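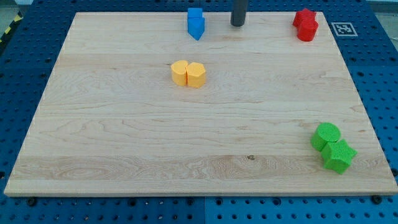

Robot Test Technician (Tabletop Manipulation)

Flanora, Plodura site
Full time, 40 hours a week, on site
Openings: 2

Last updated: Oct 6, 2022

Flanora is hiring two technicians to run and supervise robot arms in our tabletop manipulation lab. The arms push small blocks across a board according to short instructions, such as moving one color next to another or separating two shapes that are touching. An operator sets up the blocks, starts the run, watches it, and resets the board when it ends. The jobs were created after an incident in September, and we want applicants to know what happened before they apply.

What happened

An operator paused an arm from the screen and reached in to reset the blocks. The screen showed the arm as paused. Commands that had built up during a network delay were still waiting in the queue, and when the connection came back the controller carried them out. The arm moved sideways and then down. It caught the operator's hand against the board and held it there until a coworker hit the emergency stop.

The operator had bruising to two fingers and is back at work. The board was dented and the tool mount was bent. It could have been a good deal worse with a stiffer tool or a faster speed setting.

We stopped all runs the same day. The review was led by Nouhaila Tawfik, who manages the lab and will be the supervisor for these jobs. It found three problems.

The pause button was a software pause. It told the program to stop sending new commands but did nothing about commands already sent. Most operators believed it was a full stop, and our own training notes described it that way.

The downward force limit was set in the wrong place. It was applied by the program that plans the moves, so queued commands went around it. The arm's built-in collision limit was still on, but set high enough that it did not trip when the arm pressed on the board.

Operators were working alone for much of the shift. On that day a second person happened to be in the room. On other days there would not have been one.

The review also went back through 992 hours of run logs and found earlier cases of the arm moving after a pause. No one was near the board in those cases, and they had been written up as tracking errors or not written up at all. We should have caught it then.

What has changed

The software pause has been removed from the operator screen. The only way to stop an arm before reaching in is the hardware stop, which cuts drive power. The queue is now cleared whenever a stop is pressed or the connection drops, and the arm will not restart until the operator confirms at the station. The force limit has been moved into the Koller controller, where the planning program cannot override it, and the collision limit has been lowered.

Runs have started again at reduced speed with two people in the room at all times. That rule is permanent, and it is the main reason we are hiring.

What you will do

Set up the board and blocks at the start of each run and reset them between runs.

Check the arm, tool, cables, stop button and board mounting before the first run of each shift. Fill out the check sheet. If an item fails, the station stays off until it is fixed.

Watch runs as either the operator or the second person. The second person keeps a hand near the stop and does not do other work — no laptop, no phone, no sorting parts for the next station.

Carry out the weekly stop test on every arm. This means pressing the stop during motion, dropping the network connection on purpose, and pushing the arm against a force gauge to see that the limit trips where it should.

Write up every unexpected motion, including small ones. A report needs the time, the instruction the arm was given, what it did, where people were, and the matching log file. You will not be asked to decide whether it was serious before you report it.

Replace worn tools, blocks and boards. Recalibrate the camera and arm position after any change to a station.

Help rewrite the training notes. The old ones were written by engineers and it shows.

What we are looking for

You need experience working around powered equipment and following a lockout or stop procedure. This could come from a factory, a machine shop, a warehouse with automated equipment, a theater rigging crew, a school lab or the military. Robot experience is useful but you can learn our arms here.

You need to be able to write a clear report in English and use a computer well enough to find a log file by its time and read it. You do not need to program. If you know some Python or have worked with Linux, say so in your application.

You need to be willing to stop a run. Stopping costs us a few minutes of data and sometimes the person next to you will be annoyed. You will not be marked down for a stop that was not needed.

A degree is not required.

Physical side of the job

Most of the day is spent standing or on a stool at a table. You will reach over the board often to place blocks, and you should be able to lift a box of spare parts with a cart or another person to help. Stations have a stop button that can be moved to either side and mounted lower for anyone working from a seat. If you need another change to the setup, tell us and we will look at it before your first shift.

Color matters in this work, as many instructions name the blocks by color. If you are color blind, please still apply. We can arrange the work so that the other person checks color.

Hours and pay

Shifts are either early or late and are agreed a month ahead. There is no overnight work. No one runs an arm alone, so if your partner is out sick, the station stays off and you are given other work at full pay. Pay is hourly and depends on experience. The rate is given to every applicant at the first phone call, before any interview. Health coverage and paid leave start on the first day.

Training

The first two weeks are training. You will spend the first few days with the power off, learning the parts of the station and the check sheet. You will then act as second person beside a trained operator, and after that you will operate with a trainer as your second. Nouhaila Tawfik signs off each new technician herself after watching a full stop test.

The review report is given to everyone invited to interview. Please read it. Part of the interview is a conversation about it, and we would like to hear where you disagree.

How to apply

Send a resume and a short note to the lab office at the Plodura site, or leave them at the front desk in the Budetti building. In the note, tell us about a time a machine did something you did not expect, and what you did next. Half a page is plenty. It can be any machine — a forklift, a table saw, a garage door.

Applications are read as they come in and the posting will come down when both jobs are filled. Everyone who applies will get an answer.

41 shares
2 comments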